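Eight months with the Vunden: a small workshop owner on living with a hand-held gripper

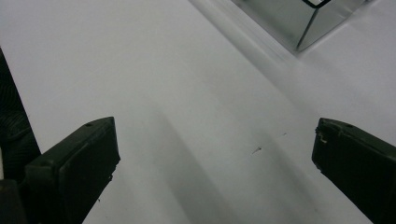 The Vunden kit arrived at her workshop in Urkovport in March, and she admits she left it in its carton for a good while before she felt brave enough to start. It is a hand-held gripper with a camera, sold by Biranus for 2295 euros, and you teach it a job by doing the job yourself. "I thought I'd need a degree," she says, "and in the end I needed a free afternoon and a pot of tea." She likes the plain, chunky fingers, dark and squared off, with a small round hole near the top of each. "They do get nicked along the edges," she says, "and a spare pair costs 109, so I'm in no hurry." Her favourite practice piece is a clear box on a white surface, and she is frank that it is a hard one to learn on. "You can see straight through the thing - you have to go by the edges."

Her grumbles are mild ones. The grip tires her wrist after around 25 goes, and the printed guide is, in her words, "written for somebody much cleverer". When she rang for help she was put through to the Lukoševičius service desk, where they stayed on the line until she had it sorted. Would she buy it again? "Oh yes, though I'd ask for the longer strap."

December 28, 2019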